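Board index > Home and Garden > Floors, Walls, Regrets

Refinish or cover? (old shop floor)

trollholm_tim
Sat 22 November
Bought the old Gremel building on the corner and the floor has 2 coats of mystery paint over concrete. My brother-in-law says grind it. The guy at Hauser says put their floating tile over it and go home. I lean toward whichever one lets me keep my knees. Opinions?

RubyLeeK
Grind it. Tile over bad paint is a bedspread over an unmade bed. I did 3000 square feet in April with a rented grinder and I can still taste it, but it's a floor now.

oldmortar
Disagree with Ruby-Lee, as is tradition. If the paint is stuck down, leave it alone. You test it with a utility knife and tape. Cut an X, press the tape on, yank. If the paint stays put, you have a floor. If it comes up, you have a hobby.
Also test it for lead before anybody grinds anything. Old shop paint is not a spice.

RubyLeeK
Fine on the lead test. The tape thing only tells you about the spot where you put the tape.

oldmortar
So use more tape. It's four bucks.

rmontoya
Rosalind Montoya here, I run the tool library in Rustier, and I've watched both of you have this argument in two other threads. Tim, what's the moisture like? Floating tile over a damp slab smells like a gym bag by spring. Tape down a square of clear plastic, leave it overnight, look under it in the morning.

trollholm_tim
Did the plastic. Dry under it. Did the tape in the back room and the paint held. Did the tape by the front door and got a piece the size of a playing card, so I guess you're both right, which helps me not at all. Lead kit is in the mail. Photo from today:

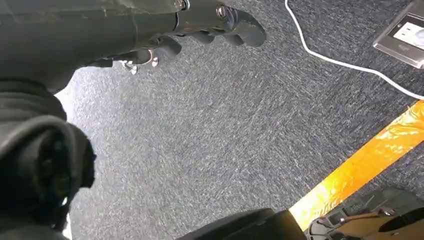
Reply to: Refinish or cover?

oldmortar
Grind by the door, leave the back, one coat over everything. Wait for the lead kit first.

RubyLeeK
You'll see the line where you stopped. Every day. Forever.

trollholm_tim
I'm putting shelves on the line.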